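Gascombe Table System — Set-up Guide
Section 9: Joining two tables end to end
July
By Matilde Pinheiro, with revisions by Cyril Haworth

Read section 8 before starting. Both tables must be assembled, upright and standing on their own feet. Do not attempt to join a table that is still on its side.

The joint is a butt joint held from below by two Stanska clamps. No fixings pass through the top face. Joined tables are rated for use as a packing or sorting surface only and must not be used as a step or a seat.

Needed: two Stanska clamps, the 13 mm spanner supplied with the feet, a straight edge, a soft cloth.

9.1 Positioning

1. Clear both tops. Wipe the two edges that will meet. Grit left on an edge will hold the joint open.

2. Place the first table in its final position. Adjust the feet until the top is level in both directions, then tighten the lock nuts.

3. Bring up the second table until the gap is 9 mm or less. Lift it to move it. Dragging can bend the foot threads.

4. Check that the corners line up along the front. The corners are rounded, so a small notch will remain at each end of the joint when the tables are correctly fitted. Do not try to close it.

9.2 Levelling

5. Lay the straight edge across the joint, near the front. Adjust the feet of the second table only.

6. Repeat near the back, then return to the front and check again. Adjusting one end usually shifts the other.

7. Run a fingertip across the joint in both directions. A step that can be felt will catch the underside of a carton when it is slid across.

Note: on uneven floors use the Leitão packing discs (separate order) under the feet. Folded card compresses and is not suitable.

9.3 Clamping

8. Fit one clamp below the joint at the front and one at the back, finger tight.

9. Push the tables together and tighten the clamps alternately, half a turn at a time. Stop when the seam is even along its length.

CAUTION: Keep fingers clear of the joint while the tables are being pushed together.

CAUTION: Do not overtighten. Too much force lifts the edges and undoes the levelling in 9.2.

10. Tighten the lock nuts on the second table.

9.4 Checking the joint

A correctly made joint shows as a thin dark line between the two tops. It should not widen towards either end. If it does, slacken both clamps, square the second table and repeat from step 9.

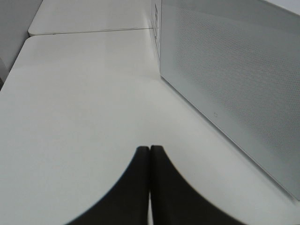 Fig. 9-2. Seam between near and far tops, rounded corners at left. Box on near top.

9.5 Placing boxes

Stand large boxes wholly on one top where possible — a box left across the seam hides it and makes later checks awkward. The load on each top must not exceed 135 kg, spread evenly.

Clean the tops with a damp cloth. Do not flood the seam. Recheck the clamps after the first week of use and whenever the tables are moved.

Replacement clamps and feet are available from Skillodwood. Quote the number on the underside label.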